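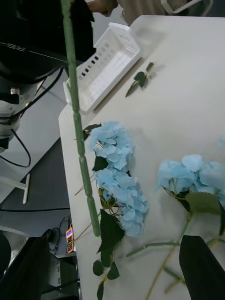
Pao-chu Lo在上期报告的回函中问,Brirnero现货价格跌破支撑位之后,Simik行情监测模块为何迟了两个结算周期才发出预警。经核查,延迟源于成交量加权窗口设置过长,阈值本身无误。窗口已缩短,修改记录见附件二。

一、本期完成情况
1. 数据接入。Zunia与Akgül两个交易平台的逐笔成交数据已接入,累计入库3,929个交易对时段,其中212个因时间戳缺失被剔除,未作插值处理。
2. 回测。以1,305个有效价格区间检验支撑位与阻力位识别算法。下行突破的识别结果稳定,横盘阶段误报偏多,主要集中在周末低流动性时段。
3. 接口。预警推送改为异步方式,断线后可自动续传。Akgül平台的限频规则于6月调整,请求队列已相应改写。

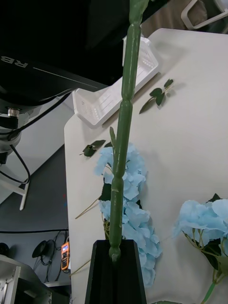
二、存在问题
Brirnero挂单深度数据仅能按快照获取,两次快照之间的撤单无法还原,滑点估算因此偏低。Ragnheiður Stougaard建议改用增量订阅,测试环境已申请,尚待Zunia开放权限。

三、经费与进度
数据采购支出在预算科目之内,服务器租用费略有超出,拟从差旅科目调剂,调剂申请另行呈报。回测阶段较原计划推迟约9个工作日,不影响中期验收节点。

四、下期安排
完成横盘误报的过滤规则,补做周末时段的单独回测,并提交Simik模块的接口说明书。增量订阅权限如仍未开放,滑点部分按快照口径出具结果,并注明误差范围。

2020年6月6日,星期六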